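Search this site
Enter keywords Go

Bromthorpe mending evenings to return after the summer break

30 September 2022

Anyone in Bromthorpe with a jumper gone at the elbow, or a favourite pair of trousers that has been sitting in a bag at the bottom of the wardrobe since goodness knows when, will be pleased to hear that the mending evenings are starting up again at the old chapel on Padilla Street, and with rather more chairs than last time.

The evenings were begun by Evanthia Kouris, a retired dressmaker who moved to the town from Itport and found that her new neighbours kept turning up at the door with hems to be taken up. She is very happy to take up a hem, but she would much sooner show you how, and so she put a card in the post office window and borrowed a kettle. Twenty people came to the first session, and by the spring there were 40 on the list and a queue for the good scissors.

"People say they can't sew, and then you find they can thread a needle perfectly well and it's only that they were told off at school," she said. "I was told off at school too, for talking, and I haven't stopped that either." 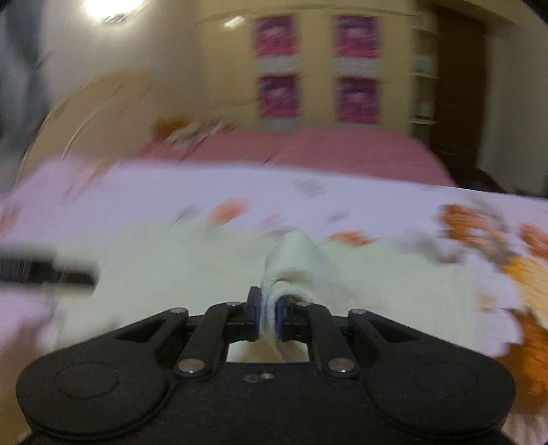
Do you need to bring your own sewing machine? Most people come with a needle and whatever wants mending, and there are machines at the chapel that can be shared for longer seams.

Finlay Innes will be looking after the darning table again this autumn, with Irena Michalski on zips, which she admits are the job everybody dreads (she rather likes them). There will be a basket of spare buttons for anyone to rummage through, and Mrs Kouris would be glad of more, particularly the small shirt kind, which always go first.

The sessions are free, though a tin by the door helps with the heating, and £200 has been put by already towards keeping the chapel warm through to January. Children are welcome if they come with a grown-up. Doors open at seven and tea is at eight, or whenever somebody remembers to fill the urn.

Comments (3)

Crisanto C.
So glad this is back! Finlay showed me how to darn last winter and the socks are still going.

marshlane_gran
Is there parking round the back or is it still blocked off? My knees aren't up to the hill.

Alfredo Pascual
Have a biscuit tin full of shirt buttons that were my aunt's, will drop them in.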